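Automation on the Sorting Floor: A Supervisor's Account

Since June I have held responsibility for the small-parts section at Keselia, where household goods are counted, sorted and packed for retail. I write here in a personal capacity, although management has read the text and raised no objection. Several former colleagues have asked what the arrival of the robot cells has meant for the people in the section, and a written answer seemed fairer than a series of partial ones.

The work before the change

Small-parts sorting was done by hand at four long benches. Clothespins, hooks and clips arrived in mixed lots and were separated by color before bagging. A bag of clothespins holds 100 pieces. An experienced sorter was expected to complete 90 bags in a shift, and most did. The work was steady and quiet, and it was hard on the wrists and the neck. Requests for transfer out of the section were more frequent than requests to join it.

What was introduced

The company installed two-armed work cells, named Tita and Conceição by the staff of the evening shift. The names were later adopted on the maintenance forms. Each cell is assigned to one operator, who loads the trays, observes the handling, and records every dropped or misplaced piece. In the first month the operators recorded 2,273 such events. In the second month the figure was 717. Management regards the decrease as satisfactory. The operators, who had to write down each one, have asked for a shorter form, and I support that request.

Changes in duties and pay

No position was removed from the section. Two positions were retitled, and the pay grade for cell operators was raised by one step after a period of discussion that lasted longer than it should have. Imani Laizer, formerly our fastest bench sorter, now trains new operators. She has told me that she misses the rhythm of the bench and does not miss the pain in her thumbs. Maiara Macedo chose to remain at the bench, where the irregular lots are still handled. Her choice was respected, and her grade was not affected.

There have been losses. Bench sorters sat facing one another and talked through most of the shift. An operator stands alone at a cell and must watch it. I underestimated this, and the break schedule has been revised so that operators and bench staff take their rest at the same time.

Mixed lots remain the most demanding task. Clothespins catch on one another, and a tangled pile gives the grippers far more difficulty than separate pieces do. Red and yellow lots are used for much of the operator training. 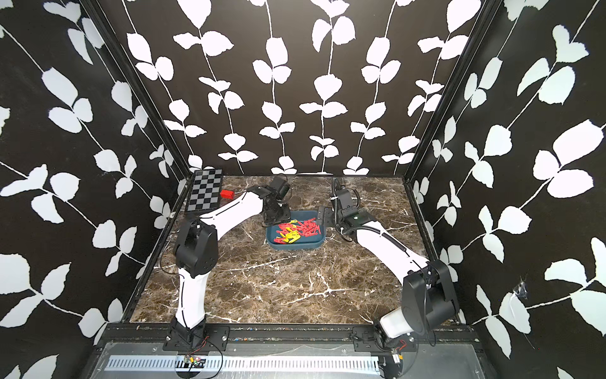
Matters still open

The section has not settled who may stop a cell during a run. At present the operator must inform the shift lead first. I consider this unsuitable and have proposed that any operator may stop the work at once and report afterward.

Noise at the Sillach building, where the second group of cells is to be placed, has yet to be measured. Staff who are to move there have asked to visit before the transfer, and the visit has been approved.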